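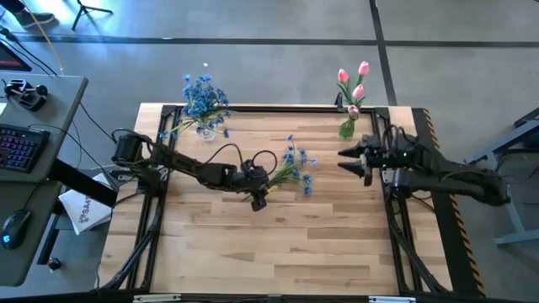
Home | Projects | Reports | People | Contact

Drovevier Bench Automation Project
Progress report to the Prollton Work and Skills Fund
Reporting period: March to June
Prepared by Geeta Bisht, floor lead, Drovevier

Where we are

I'm very happy to be writing this one. When I sent the last report we had a bench, two arms and a long list of things that did not work. Now we have a pair of arms that can be guided through a whole vase change, and a floor crew who ask me in the morning whether they can have a turn on it!

For anyone new to the file, Drovevier prepares artificial arrangements for hotels, clinics and show homes. The work the fund is helping us move to the bench is the part people like least: taking bunches out of the return vases, checking the stems, and putting them into the right vase for the next customer. It is light work but there is a great deal of it, and the same pinch of the fingers over and over is what sends people home with sore hands.

What we did this period

We recorded 1,209 guided runs. A guided run means one of our own people drives the arms through the task from start to finish, and the run is kept for training if they are satisfied with it. Blue flowers and pink tulips were the two types we agreed on in the plan, and we have stayed with them. The blue ones are bushy and forgiving. The tulips have smooth stems and heavy heads, and they like to turn in the grip just as you get them over the mouth of the vase – everyone on the crew has a story about that.

Clear vases turned out to be a good choice for learning. The person driving can see where the stem ends are through the glass, and so can a trainee watching from the side. We had planned to switch to the white ceramic ones in May and have put that off until the fall.

Comov supplied new finger tips for the grippers in April. The first set was too broad and picked up two bunches at a time when they lay close together. The narrow ones go in between stems much better. Genji Kikuchi came over from the Miyazaki workshop for the fitting and stayed on to teach four of us how to change and align the tips ourselves, which we now do without calling anyone.

What has changed for people

This is the part I most want you to read. At the start, 23 people worked on the floor, and the same 23 are there today. We promised that in the application and we have kept to it.

Four of them are now trained as bench operators. They rotate through the bench in blocks of 20 minutes and then go back to hand arranging. We tried longer blocks first and people told us their eyes and necks got tired, so the sore hands were only being traded for something else. Short blocks fixed most of that. The chair is still too low for our tallest operator and a better one is on order.

The operators are paid at the senior arranger rate while they are in the program, including on their hand-work hours. That was their request and I think it was a fair one. It takes real skill to guide a gripper down onto a thin stem without crushing the petals, and the ones who are best at it are the ones with the most years at the arranging tables. They know where a bunch wants to be held.

Not everyone is keen. Some of the arrangers have said plainly that they would like to keep working by hand and would like to know what happens after the grant. We held an open hour at 3:30 one afternoon in May with tea and no slides, and it was a good, frank talk. I have written up the questions and management has agreed to answer each one in writing before the next period starts.

Problems

Small slips still happen at the handover between left arm and right arm. If the first grip is too near the blossoms, there is no room for the second. We now teach people to start low on the stems, and the newer runs look much cleaner to me.

Cable wear was a worry in March. We rerouted two of the leads and added a check to the opening list.

Flower stock also wears out! Petals loosen with so much handling, and we have been through more bunches than I budgeted for. I have moved money from the travel line to cover it, as agreed by phone.

Next period

Train a second group of operators, drawn from the evening shift. Begin trials where the arms do the first pick without a person guiding and the operator takes over for the placing. Move to ceramic vases if the tulips are going well. Genji has offered to come back for the first week of the trials and I would like to say yes, so a small travel request will follow under separate cover.

Visitors from the fund are welcome any morning. Come and have a go on the arms, the crew loves showing people how it's done.

Last updated: June
Contact: Drovevier project office | © Drovevier | Back to top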